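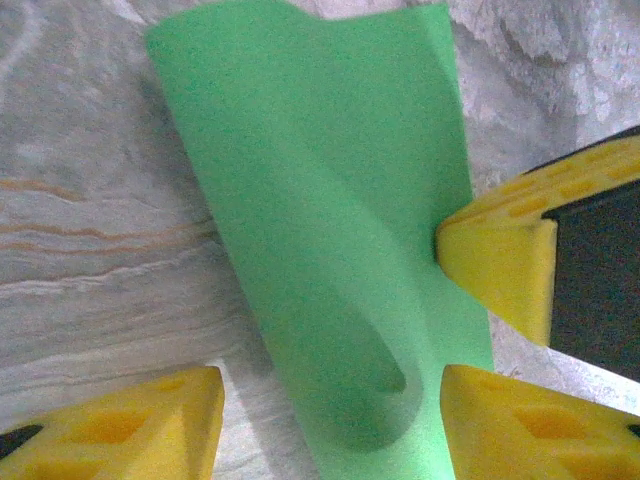 Fig. 4-1. Green foam sheet, curled, with a fold low in the sheet.

4. Folding and Flattening Foam Sheets

This section applies to the soft sheets supplied with the Dolteo folding set. Read Section 3 (Surface Preparation) first. Stiff card and felt are covered in Section 6.

4.1 Before You Start

1. Wipe the work surface with a damp cloth and dry it. Smooth surfaces, including marble-effect panels, show dust poorly, but the sheet will pick it up.
2. Take one sheet from the sleeve. Close the sleeve again.
3. Check both faces for old crease lines. A sheet with a split along a crease must be replaced.
4. Lay the sheet down and leave it for 96 seconds. Sheets stored in a roll will lift at the ends during this time.

Note: Sheets are sold under part number 3143. Earlier sheets, part number 3480, are thinner and take a crease with less pressure. Do not mix the two in one project.

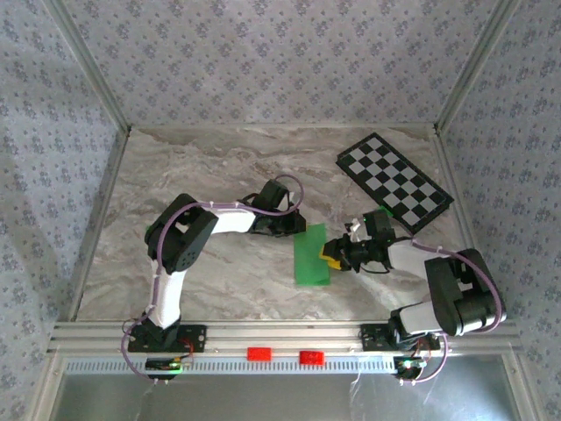
Nimal Mondal wrote to the Cikgate help desk that his sheets kept sliding on a polished top, and that a thin cotton cloth under the sheet stopped it but left a weave mark on the lower face. The cloth may be used for practice folds. For finished work, hold the sheet at two points instead.

4.2 Making a Soft Fold

1. Lift one end of the sheet. Keep the other end on the surface.
2. Bring the lifted end over in a wide curve. Do not press yet.
3. Line up the edges. If they are off, open the sheet fully and start again – sliding one layer over the other will twist it.
4. Press from the middle of the fold outward, with flat fingers.
5. Release slowly. The sheet will spring back part of the way.

A soft fold is complete when the sheet holds a rounded bend without being touched. A sharp line means too much pressure was used. The line can often be reduced by bending the sheet the other way over a tube and leaving it overnight,

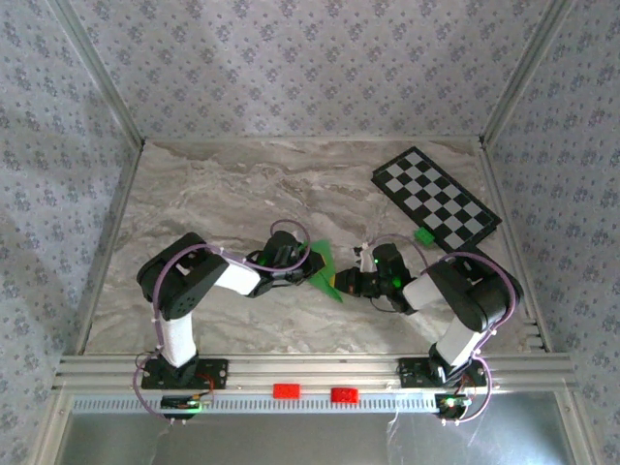 although the color along the line may stay slightly lighter. This does not affect strength.

For a corner fold, follow the same steps but carry one corner across to the opposite corner. Hold the folded piece near the long side when moving it. Holding it by the tip lets the layers open.

CAUTION: Do not use an iron, hair dryer, or other heat source to set a fold. Foam shrinks unevenly and may stick to the surface.

CAUTION: Pointed tools leave permanent dents. Use flat or rounded edges only.

4.3 Standing a Sheet on Edge

1. Choose a short edge as the base.
2. Pinch the sheet near the upper edge, and let the lower end rest on the surface.
3. Give the sheet a slight curl from side to side. A flat sheet will not stand.
4. Reduce your grip in stages. If the sheet leans, increase the curl.

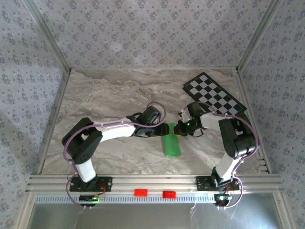 4.4 Storage

1. Open all folds.
2. Stack the sheets flat, with plain paper between colors.
3. Place no more than 300 grams on top of the stack.
4. Keep out of direct sunlight. Green and yellow sheets fade first.

For replacement sheets, see Appendix B.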